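Wetthorpe Adds Hand-Held Gripper Kit to Rental Service

January 14, 2024

Wetthorpe has added the Laltodell kit to its rental service for robot training. Each kit contains two hand-held grippers with marker cubes, and rents for $3,675 a month.

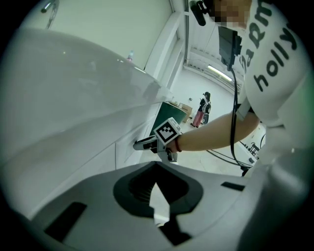
The fee covers delivery, setup and one day of operator instruction. Customers keep all recordings made during the rental period. "Household work is the area our customers ask for most," said Laimutė Vaher, head of rentals.

A total of 41 kits are available in January. Orders may be placed through the company's sales office.

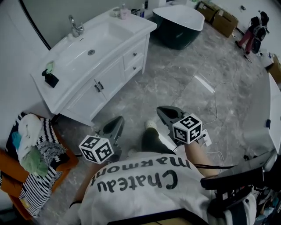

An operator with a gripper in each hand, near a bathroom vanity.

Uldis Siliņa will oversee customer support.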